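Nesting and stacking of tableware

Nesting is the practice of setting one dish inside another so that a whole group takes up little more room than its largest member. Stacking is the broader word, covering anything piled on anything else, flat plates included. Both are among the oldest tricks in the home, and they are wonderfully easy to enjoy: a messy tabletop turns into a single tidy tower in a minute or two!

Matched and mixed sets

A matched set is made to nest. The bowls share one profile and step down in size, so each drops into the next with an even gap all the way around. Mixing bowls are the best-known kind, and the catalog of the small housewares firm Husex once listed a series called Zapata with 19 pieces, all of which fit inside the biggest bowl (a marvelous thing to unpack).

Most households own nothing of the sort. Their stacks are mixed, put together from whatever is at hand after a meal, and this is where the subject gets really interesting. Round goes with square, metal with ceramic, and a piece with handles has to find its place among pieces without any. The usual order is broad and flat at the bottom, then deep, then small. A wide dish makes a fine base even when nothing else matches it. Handled bowls work best low in the pile, where the handles stay clear of everything above and give the fingers something to hold.

Rectangular tins are the lively members of any mixed stack. Set in a round bowl, a tin rests on its corners or on the rim and leaves open space along its sides. A small bowl placed in the tin will often lean.

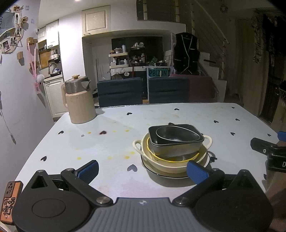
Mixed tableware on a table decorated with hearts.

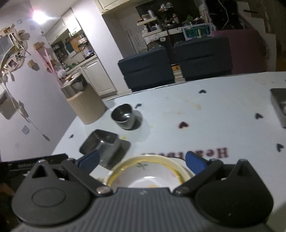 Marit Åberg takes the other side in a letter printed in the December issue of the household bulletin Protine, arguing that a yellow-rimmed bowl, or any bowl with a painted inside, should never go in the middle of a pile. "Put it on top where you can look at it," she writes, "and let the plain ones do the lifting." She also holds that five pieces is too many for one trip to the sink, a view that drew several cheerful objections in the next issue.

Wear and sticking

Glazed rims are the first part to show wear. Metal set against ceramic can leave gray marks, which usually come off with a mild scouring paste. A sheet of paper towel or a circle of felt between pieces keeps painted sprigs and borders bright for years.

Two bowls of nearly the same size may lock together. The classic cure is lovely to watch: cold water in the upper bowl, warm water around the lower one, and a gentle twist. Thin glass should be left to loosen without the warm bath.

Height and storage

Shelf height sets the limit in most cupboards. A shelf gap of 38 centimeters will take a generous mixed stack, and 20 centimeters is plenty for a nested set. Heavy stacks belong on the lower shelves. Lids are best stored on edge beside the pile, although the Zara pattern of casserole has a lid that flips over and becomes the seat for the next dish up, a delightful bit of design.

See also: Mixing bowl; Table setting; Dish rack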